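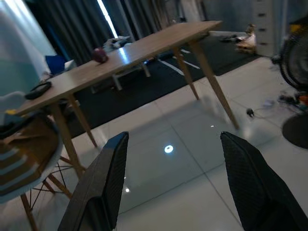 Imprimir | Enviar por correo electrónico

Consejos para casa: antes de pagar por un brazo que recoja el suelo

El servicio de recogida a domicilio de Brestham se anuncia desde febrero como la solución para quien tiene el salón lleno de cosas y la espalda cansada. Consiste en una base con ruedas, un brazo Zendo y una pinza de dos dedos, todo en alquiler. La cuota es de 54 euros por visita, o 923 euros si se contrata el año completo. Con ese dinero hay quien se compra una aspiradora buena, un carrito y tres cestas, y todavía le sobra. Aun así, si piensa probarlo, conviene saber qué pedirle y qué no.

Suelos brillantes

El baldosín blanco pulido es el que peor llevan estos aparatos. Una lámpara de techo se refleja en él como un aro, y la pinza puede acercarse al reflejo como si allí hubiera algo que coger. El folleto dice que el sistema "aprende la casa". Puede ser. Mientras aprende, apague la luz del techo y trabaje con la de la ventana, con la cortina medio corrida para que no entre una raya de sol directa. No abrillante el suelo la víspera. Un fregado con agua y un chorrito de vinagre de limpieza basta en gres; en mármol o terrazo, jabón neutro y nada de vinagre.

Cables

Lo primero, antes de que llegue el técnico, es recoger los cables. Un enchufe suelto junto a la pata de una mesa es una trampa para las ruedas y también para las personas. Enrolle el cable suelto y sujételo con una tira de velcro. El contrato excluye los daños por enganche (cláusula pequeña, en la segunda hoja), así que no espere que le paguen el aparato arrastrado.

Sillas y ropa

Lo que cuelga de una silla no es "objeto recogible" según las condiciones. Un bolso con correa, una manta a rayas o un jersey se quedan donde están. Es decir, que la parte más pesada del desorden la sigue haciendo usted. Mi consejo: una percha detrás de la puerta y diez minutos por la noche.

Alfombras

El borde de la alfombra es otro punto delicado. El vendedor habla de hasta 50 objetos por hora - en suelo liso, se entiende, y con objetos elegidos por ellos. Si tiene alfombra gruesa, pida que hagan la prueba encima y no en la baldosa de al lado. Las cosas pequeñas y planas, como monedas o tiras de papel, pregúntelas una por una.

El kit de dedos de recambio

Brito vende aparte unas fundas estriadas para la pinza, a casi 105 euros el juego. Prometen mejor agarre. Antes de comprarlas, limpie las que trae con un paño húmedo y deje secar; el polvo quita mucho agarre a cualquier goma. Seretetti ofrece un producto parecido, pero no indica en ninguna parte para qué modelos sirve, y yo no compraría sin ese dato por escrito.

Qué pedir por escrito

Duración de la visita, peso máximo por objeto y quién responde si se raya la mesa. Pida también la primera visita sin permanencia. A mí me contestaron un jueves que eso "se podía hablar", y sigo esperando el papel.

Imprimir | Enviar por correo electrónico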